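金属の箱に入れたものは、なぜ出てこないのか
共有作業室における「とりあえず置き」の観察と整理の試み
生活デザイン演習 プロジェクト報告書　提出日 2026年9月6日
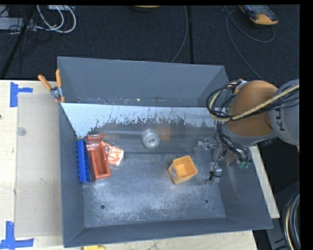 本プロジェクト「Platska」は、共有作業室Avoderの木の作業台に置かれた灰色の金属の箱を、ただの箱に戻すことを目標に始まった。目標としては小さい。指導の先生にも小さいと言われた。しかし着手してみると、小さい箱には小さいなりの根の深さがあり、報告書の規定枚数は無事に埋まった。

1．背景

Avoderは複数の学科が共同で使う部屋で、備品の持ち主がはっきりしない。はっきりしないものは、とりあえず箱に入る。私たちの班では、この行為を「とりあえず置き」と呼ぶことにした。入れる人に悪気はない。むしろ片付けたつもりでいる。作業台の上は確かにきれいになり、その分だけ箱の中が賑やかになる。

箱は縁に向かって側面が広がっており、物を放り込むのに大変都合がよい。底には丸い穴が開いているが、何のための穴かを知る人は見つからなかった。水を抜くためという説と、何かに固定するためという説があり、班内では今も決着していない。調査項目に入れようという案は、先生の赤字で消えた。

入っている物も説明しづらい。片側に細かい歯の並んだ青い細長いプラスチックの何か。長方形のくぼみがある赤っぽい容器。オレンジと白の小さな袋。黄色がかったオレンジ色の四角いカップ。一つずつ見れば、どれも捨てるほどではない。かといって、これを探しに部屋まで来る人の顔も思い浮かばない。この「捨てるほどではない」が、後で述べるように本調査の主役となった。

2．問いの設定

当初の問いは「どうすれば箱が片付くか」であった。中間発表で「全部出せばよいのでは」という質問を受け、返答に詰まったため、次のように改めた。

問い1　どのような物が箱に入り、どのような物が出ていくか。
問い2　入れるときに一手間を加えると、箱の中身は変わるか。

全部出すという方法については、6月に一度試している。その日の夕方には空の箱が完成し、班員は写真も撮らずに満足して帰った。翌朝には物が入っていた。空の箱は、とりあえず置きを誘う力がいちばん強い状態らしい。これは事前に文献で読んでいた内容とほぼ同じで、私たちは文献を信じずに一日を使ったことになる。

3．方法

3.1　期間と対象
観察期間は30日間とした。対象は作業台の金属の箱と、比較のために棚の下段に置いた同じ大きさの箱の、合わせて2箱である。以下、前者を「台の箱」、後者を「棚の箱」と書く。棚の箱はEsbyの店頭で買った。会計のとき、用途を聞かれて「観察用です」と答えたところ、それ以上は聞かれなかった。

3.2　記録
箱に物を入れた人、出した人には、横に置いた用紙に品名と時刻を書いてもらった。用紙だけでは書かれないことが予備調査で分かっていたので、班員が朝と夕方に中身を確認し、共有の表計算ファイルMabulaに入力した。Mabulaという名前は、ファイルを作った班員が仮に付けたもので、意味を尋ねたところ「特にない」とのことだった。変更の機会は何度かあったが、とりあえずそのままになっている。

3.3　分類
品目は10の区分に分けた。容器、袋・包装、文具、工具、ひも・テープ類、電気部品、布、紙、食品に関わるもの、その他である。「その他」をなるべく使わないという申し合わせをしたが、これは初日に破られた。先に述べた青い歯付きのものがその原因である。櫛、やすり、ケーブル留め、何かの蓋の片割れと四つの意見が出て、昼休みが終わった。

3.4　介入
期間の前半は何もせず、後半だけ台の箱に札を付けた。文面は「これは誰が、いつ使いますか」である。班内では「ゴミ箱ではありません」という案もあったが、書いた本人が同じ箱に輪ゴムの束を入れているところを見つかり、取り下げとなった。

4．結果

Mabulaの記録行は、入れた、出した、位置が変わっただけ、のすべてを合わせて1,394件になった。位置が変わっただけの記録が予想より多い。下の物を探すために上の物をどけ、見つからずに元へ戻した跡である。つまり箱の利用者の多くは、何も入れず何も出さず、かき混ぜて帰っている。

区分で見ると、もっともよく入ってくるのは容器であった。容器は、中身がなくなった後に立場が変わる。中身のあるうちは中身の持ち主がいるのに、空になると急に誰の物でもなくなり、しかも「何かを入れるのに使えそう」という理由で捨てられない。カップの類は特にその傾向が強く、入れる人の聞き取りでも「ねじを入れるのにいいと思って」という答えがあった。ねじは別の引き出しに、専用の仕切り付きで入っている。

次に目立ったのはひも・テープ類である。巻いてある物は、残りが少なくても捨てにくい。芯が見えるほど減っていても、巻いてあるというだけで現役の顔をしている。聞き取りでは「最後まで使いたい」という意見が並んだが、最後まで使われたところは、観察期間中に一度も確認できなかった。

工具は入ってもすぐに出ていった。使う人が決まっているからだと考えられる。電気部品は動きが読めず、ある日まとめて消え、別の日にまとめて戻ってきた。借りた人が用紙に「借ります」とだけ書いており、何を借りたかは書かれていない。

台の箱と棚の箱の差ははっきりしていた。棚の箱にはほとんど物が入らなかった。かがむのが面倒だからである。この点を考察で丁寧に論じるつもりだったが、聞き取りの全員が「かがむのが面倒」と答えたので、論じる余地がなくなった。

札の効果については、付けた直後に新しく入る物が減り、その後ゆるやかに元へ戻った。札が読まれなくなったというより、札が景色になったようである。終わり頃には、札の裏に買い物のメモを書く人が現れた。

5．考察

とりあえず置きは、決めることを先に延ばす行為である。捨てるか、しまうか、持ち主を探すか。どれを選んでも少し手間がかかり、箱に入れればその手間は消える。ただし消えるのは入れた人の前からだけで、手間は箱の底に残り、次に何かを探す人が受け取る。位置が変わっただけの記録の多さは、そのことを表していると私たちは考えている。

箱そのものの丈夫さも関係していそうである。擦れて傷の入った金属の底は、何を入れても今さら汚れない気がする。比較用に買った棚の箱は新しく、最初の数日は入れるのをためらったという人が複数いた。高さの違いと新しさの違いが混ざってしまっており、この調査では切り分けられない。箱を入れ替えてもう一度行えばよいのだが、気付いたのが観察の終了後であった。調査設計の授業で「条件は一つずつ変える」と習ったのは、確か去年の前期である。

なお、班員自身も利用者である点は大きな問題として残る。観察者が対象に影響を与えないよう、期間中は箱を使わない約束をした。しかし記録を見直すと、班員しか持っていない色のペンが台の箱に入り、出て、また入っている。本人は「位置が変わっただけ」と主張している。

6．提案

以上を踏まえ、作業室に次の運用を提案した。

一、台の箱は一日の終わりまでの仮置きに限る。夜を越した物は棚の箱へ移す。
二、棚の箱に移した物には日付を書いた紙テープを貼る。次の月になっても動かなければ処分する。
三、空の容器は仮置きの対象から外す。ねじを入れたい人は、まずねじを持ってくる。
四、区分の名前に「その他」を使わない。

四は班内でも守れなかったものなので、努力目標とした。二については、処分の判断を誰がするのかという質問が利用者の側から出ている。当面は班員が受け持つが、卒業後のことは決まっていない。引き継ぎ用の資料はできており、印刷したものは台の箱に入れてある。

7．残った課題

捨てにくさの度合いを数値にする試みは、途中で止まっている。班員が同じ物を五段階で評価したところ、評価が揃ったのは使い終わった電池だけだった。先ほどの青い物に至っては、最低と最高が同時に付いた。最高を付けた班員の理由は「正体が分かったときに、ないと困る」である。これはかなり強い理屈で、反論がまだ見つかっていない。

穴の件も未解決である。来年度の班が引き受けてくれるなら、寸法の記録を渡す用意がある。

付記　聞き取りに応じてくれた作業室の利用者の方々にお礼を申し上げる。用紙の横に置いていた班のボールペンが見当たらないので、心当たりのある方は台の箱に入れておいてほしい。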